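Unit 2: Small Storage at Home
Reading notes, prepared by Isla Cairns

Before the next class, read the Akach case and bring one drawer plan of your own. Pencil is fine.

Sorting comes first. Take everything out and group it by how often it is used. Daily items go at the front or on top. Weekly items can sit behind them. Anything not used since April goes in a separate pile, and you decide on that pile last.

Measure the inside of the drawer, never the outside. Write down width, depth and height in that order. Most mistakes in last year's plans came from leaving out the height, so the drawer would not close.

Divided trays suit narrow things such as pens, brushes and small tools. Clear plastic lets you see what is in each section from the side as well as from above. Fixed dividers are stronger but cannot be changed later.

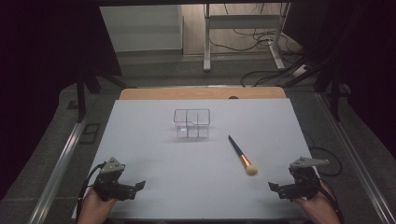

Vol. 2, p. 729

Labels are useful in a shared home and less so when one person uses the space. Keep them to a word or two. Igwe (2000) found that long labels were ignored within weeks, and the class discussion will start from his list.

Terms to know: footprint, dead space, divider, zone.

For the Akach case, note how the family stored cleaning supplies before and after the move. Olumide Igwe's chapter covers the same apartment and gives the floor plan.

Drawer plans are due 21st February. Put your name on the back of the sheet.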